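The Midday Meal: Some Notes on Eating Away from the Desk

Regular readers will be aware that this blog has concerned itself, for most of the year, with the subject of working hours. The present entry deals with lunch. It was drafted over several weeks in October and has been revised following correspondence from two readers, to whom I am grateful.

For the greater part of my working life I ate at my desk. The arrangement was not imposed by any employer. It began in my first post, where the person who trained me ate at hers, and it continued through two further posts without ever being reviewed. The meal was usually a sandwich, bought on the way in and kept in a drawer. I could not have said at three o'clock what had been in it.

The change came about when I moved to Clarbridge and began to travel on the 313. The bus reaches the town early, well before the sandwich shop opens, and I was therefore obliged either to prepare something at home or to go out in the middle of the day. In the first month I did neither with any success. I recall a week of oatcakes.

Going out

The nearest place to my building is Rind, a small café approximately 300 metres away on the far side of the canal. It serves soup, bread, cheese and one hot dish, which is written on a board by the door and is rubbed out when it has gone. The hot dish has generally gone by twenty to one. Those wishing to eat it should leave their desks at noon, and should not stop to answer one last message, as I did on the day of the leek and barley.

Kesari is further off, beyond the market hall, and is better suited to a day when a full hour is available. The lentils are very good. The upstairs room can seat up to 50 people and is almost never full on a weekday, although it is a different matter on a Saturday, when one may wait on the stairs for some time. Zubaida Jatoi, with whom I shared an office until the spring, introduced me to it and maintains that the downstairs tables are warmer. I have tried both and can find no difference.

It should be recorded that eating out every day is expensive. I kept to it for two months and then looked at my bank statement. The present arrangement is that I go out once a week and bring food from home on the other days, with occasional exceptions for heavy rain.

Bringing food from home

The principal difficulty here is the lid. I have owned a large number of containers and have lost confidence in most of them. The one now in use is a Plumo, bought at full price, and it has not leaked in my bag so far. It does hold the smell of onion, and I have not found a remedy. Bicarbonate of soda was recommended by a reader and made a slight improvement for a day or so.

As regards contents, the following have proved satisfactory: cold rice with peas and a boiled egg; potato salad with mustard; any thick soup, provided that there is a means of heating it. Dressed leaves do not travel. Pasta was acceptable on the first day and much less so on the second.

I would also draw attention to the value of a proper fork. A metal one from the kitchen drawer, wrapped in a cloth napkin, has made more difference to the meal than any recipe. I now keep a spare, having twice arrived without the first.

Company

I had expected the food to be the main benefit and in this I was mistaken. When lunch was taken at the desk it was taken alone, even in a room full of people. Once it was moved to a table, others came to the table. Tianyou Dong was the first to join me, with a flask and a newspaper, and for a fortnight we exchanged very little beyond the time of day. Lyle Pennington followed when his own office was being painted, and stayed on after the paint had dried.

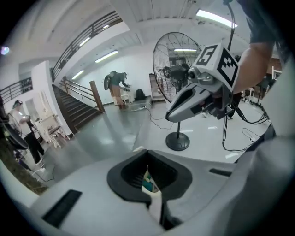
No rule was ever made about what might be discussed. In practice, work comes up for the first five minutes and is then dropped, usually in favour of trains, the price of heating oil or whatever Karla Cuautle is growing under glass. She brought in tomatoes throughout September and green ones well into the following month. A chutney was made from these. I was given 3 jars of it, of which one remains.

There are days when conversation is not wanted, and these have been accommodated without difficulty. A person who opens a book is left to read it. Kamran Satti, who has written to me on this point, reports that at his place of work the custom is stricter, and that one end of the table is kept for silence. I can see the merit of this but doubt whether our table is long enough.

Matters outstanding

The question of washing up has not been settled. At present each person rinses their own things and takes them home. This leaves the mugs, which belong to the building and are dealt with by whoever is last to leave the room. I have been last more often than I would wish.

I have also been asked about the afternoon biscuit. That subject will be treated separately, once I have finished comparing the two kinds of ginger nut now in the cupboard.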